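Print this section | E-mail this section

4. Paper in a plain room

4.1 The walls and what they do to a colour

Before we come to the booklets themselves, which I know is what most readers of the Greltodness papers are waiting for, I should like to spend a little time on the rooms. The earlier sections treated each printed piece as though it had been looked at on a white desk under a good lamp, and that was never the case. We read them where they were kept, in the light that was there, and in some places the light was poor and the walls had strong opinions of their own.

We worked in six rooms altogether. The one at Naner gave us the most to think about, and I am fond of it, although it is a very plain place. The walls are a soft teal green, the sort of colour that looks grey until you put something grey beside it, and the narrow raised strips that run down them have been painted over in the same teal, so that you find them by their shadows and hardly by anything else. A large pale grey panel comes up close against that green, and a visitor's first remark is nearly always that the panel looks faintly lavender. I made the same remark myself on my first morning and wrote it down as a fact, and had to go back later and put a question mark beside it. 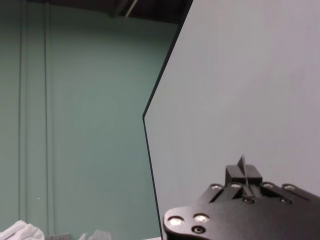
The difficulty is an old one and any decorator will know it. Put a quiet grey next to a quiet green and the eye starts to push the two apart, so that the grey drifts towards pink or violet. Take a piece of the same grey outside and it settles down again. For our purposes this meant that the colour notes made at Naner could not be laid straight against the notes made in the other five rooms, and I spent a good part of January going through all 291 slips with a set of paint cards, checking which descriptions had been written with the green wall behind the page and which had not. It was slow work, and rather cosy, with the heater on and the kettle within reach.

What came out of it was modest but useful. Dark papers hardly suffered at all. A page that is nearly black stays nearly black whatever you stand it against, and green lettering on a dark ground was named as green by everyone who wrote a slip, in every room. Pale papers wandered a good deal. The same cream leaflet was called cream, buff, pinkish, "hospital colour" and, in one slip I have kept pinned over my desk, "tea with too much milk". We have therefore left pale papers out of the colour table in section five and given them a short table of their own, with the room named beside each entry.

4.2 Haze, glare and the small green light

The second trouble was clearness, by which I mean nothing more learned than whether a person could make out the edge of a thing. It is surprising how much of reading is finding edges. A folded leaflet on a pale worktop, under a light that spreads everywhere, can very nearly vanish, and one of our readers picked up the worktop protector three times running in the belief that it was the last sheet of the set.

We tried to put this into an order. Each reader was asked to look across the surface in front of them and say where it stopped and the wall began, and then to say what else could be picked out. On a clear view they named objects. On a hazy one they named tones, and spoke of something darker at the back, or a smudge to the left, or a pale part near the front. Small lights were the exception. A green point of light carries through haze better than anything else we met with, and readers would name it first even when they could say next to nothing about the wall behind it.
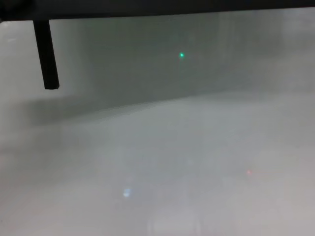

I had not expected this to bear upon the booklets, but it does. Designers who want a heading to be found early often choose one bright colour and use it sparingly, and the sparing part matters as much as the bright part. Among the 38 pieces in the Trerkar box, those with a single accent colour were opened at the right page sooner than those with several, and this held for the older readers as well as for the younger ones. I would not lean on it too heavily, as the box was put together by hand and reflects the tastes of the people who filled it (my own included, I am afraid, for I have never been able to throw away a nicely folded instruction sheet).

There is also the matter of the surface underneath. A dark booklet on a pale top has an outline that anybody can find. A pale one has to earn its outline from its shadow, and where the light comes from all sides it has very little shadow to offer. Wibisono's long report on leaflets in waiting rooms makes the same point with regard to racks and shelves, and suggests a darker lining behind pale papers. We tried a strip of brown wrapping paper, with much the same result and at far less expense.

4.3 Reading a page on its side

People turn paper about a great deal more than one would suppose. We had asked our readers to hold each piece in whatever way came naturally, and a good number of them had it sideways for at least part of the time, with the lettering running upwards, while they looked for the fold or worked out which panel was the front. Big headings survive this quite well. Most of us can take in a short word in capitals with the head only slightly tipped. Body text does not survive it, and in very small type the columns turn into stripes.

Figure 4 makes a good case for discussion. The card or booklet is very dark grey, and it is turned so that its words read from bottom to top. The headings are in light green capitals, of which "COMP" and "INTRO" can be made out, though neither need be the whole of its word, and "Pioneer" comes after them in a smaller, bolder green. A thin pale rule parts these from several columns of small white text, and there is a printed picture panel towards the corner. I cannot read the white text and will not pretend to guess at it. The order of things on the page is still quite plain, and that was the very quality we were hoping to measure: whether a reader who cannot yet read a page can tell where its headings are and where its small print begins.

Figure 4. Dark printed piece with green headings, turned on its side.
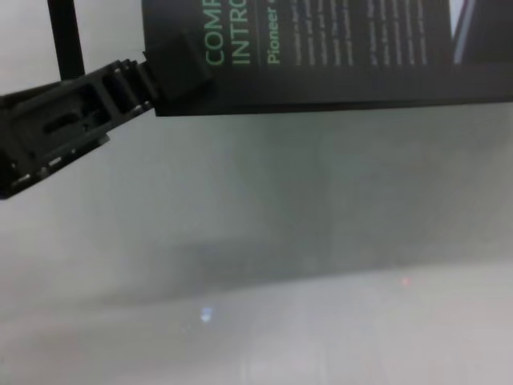 Melur Sembiring
Greltodness Project, Naner

The rule does more work here than one might give it credit for. In our sessions a reader holding a page sideways would very often run a thumb along the line between heading and text before turning it the right way up, as though the line were a handle. Pieces without any rule or gap were turned twice as a matter of habit, first the wrong way and then the right one. When I mentioned this over lunch there was some laughter, and then everybody at the table picked up the menu and tried it.

Two cautions should go with these remarks. The first is that white type on a dark ground was liked by our readers at arm's length and disliked close to, particularly when it was small, so that the same booklet could be praised and grumbled about by one person within a few minutes. We have kept both opinions wherever both were given. The second is that a stiff card and a limp leaflet are handled quite differently, and the slips do not always say which was meant. Where I could settle the question by going back to the box I have done so, and the remainder are marked with a small "u" in the tables.

The measurements of type size, and the method by which we scored the order in which headings were found, are set out in section five.

Related items
Section 3: How the Trerkar box was filled
Section 5: Tables of colour, type and fold
Notes on the Naner paint cards
Wibisono on racks, shelves and waiting rooms
Letters received about menus

Last updated: September 1, 2022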